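4.2 Workspace and camera placement

All trials comparing the two controllers were run on the same table. The surface was covered with brown kraft paper and marked off with blue painter's tape into a grid of cells, which we used to place the dish rack at the start of each trial. The grid was laid by hand and the cells are not equal in size. We did not correct for this, because start positions were drawn by cell and the same draw was given to both controllers. The rack is wood, with dowel pegs, and the plate was a pale, round one that stands on edge between the pegs. We picked a light plate on brown paper so that the rim would be easy to find in the image, and the results should be read with that in mind.

Three views were recorded: a fixed camera facing the robot base, a camera at the wrist, and a head camera looking down on the table from behind the base.

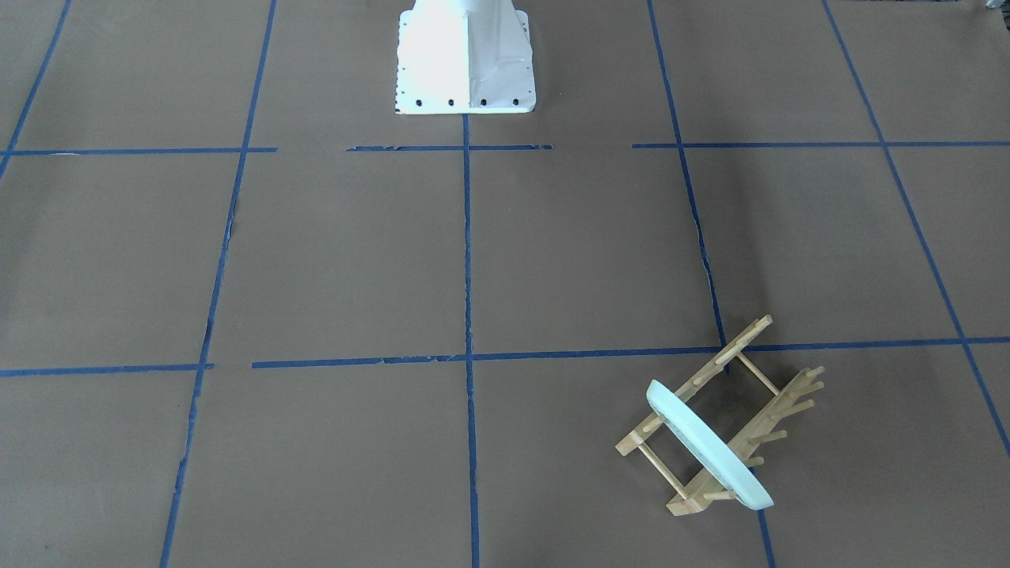
The fixed camera was the only one used by the Wekar controller in its default setup. Wekar plans a full path from a single image and then follows it without further correction. The Manzano controller takes the wrist image at every step and changes the path as it goes. To keep the comparison fair we also ran Wekar with the wrist image added, and Manzano with the wrist image removed. Each of the four setups was run for 172 trials, giving 688 in total. A trial was stopped after 12 seconds without arm motion and scored as a failure.

Both controllers were trained on the same set of 3000 recorded plate placements, collected in November on this table and with the same gripper. No placements from the test layouts were included. A further 1000 placements recorded on a bare white tabletop were held back and used only for the background test in Section 5.3.

4.3 Wrist view

The wrist view is the one most affected by where the arm starts. From many start poses it holds neither the rack nor the plate, and the controller has only paper and tape to go on.

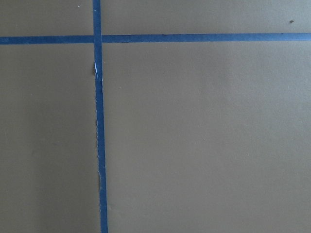 Grostex objected, on reading a draft of this section, that such views should be dropped from the comparison altogether, as a controller that gets no sight of the rack is being scored on luck. The written comment went on to say that a search motion should be run first, and the timer started only once the rack is in view.

We kept these trials. A start pose with no rack in view is common in daily use, and what a controller does with it is part of what we wanted to measure. We did take up the second point in part: time to first sight of the rack is now reported apart from time to placement.

The tape also deserves a note. Strips that cross near the middle of the wrist image gave Manzano a strong straight edge, and in early runs it sometimes lined the gripper up with the tape and stayed there. Frayed tape and torn paper made this less frequent. We left worn places as they were and did not patch them between trials, so the surface seen late in testing is rougher than the one seen at the start.

4.4 Head view

The head camera was not given to either controller. It was used for scoring and for checking the rack position against the assigned cell before each run.

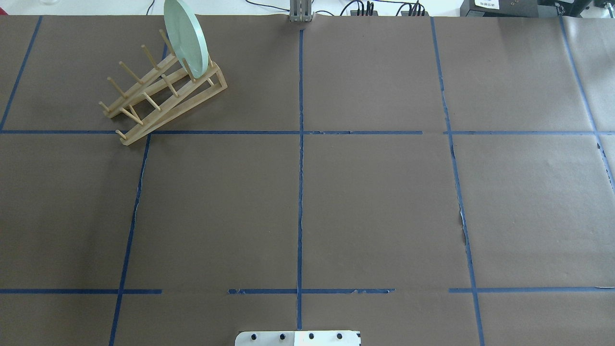 Scoring from this view was done by hand. A placement counted as a success if the plate stood on edge between pegs with the gripper clear of it. A plate that leaned on the rack but was not in a slot counted as a failure, even if it stayed up. The hardest cases were those in which the rack stood far from the base, where the plate hid the pegs behind it. For these we also used the fixed view, and if the two views did not settle the matter the trial was marked unclear and run again.

The gripper mount was a Jaluteck quick-change plate, which was tightened before each block of trials. Camera positions were checked at the same time. The wrist camera was recalibrated once, between the second and third blocks, after its bracket was found to have shifted. Trials from the second block were repeated in full with the new calibration, and only the repeated runs are included in the results below.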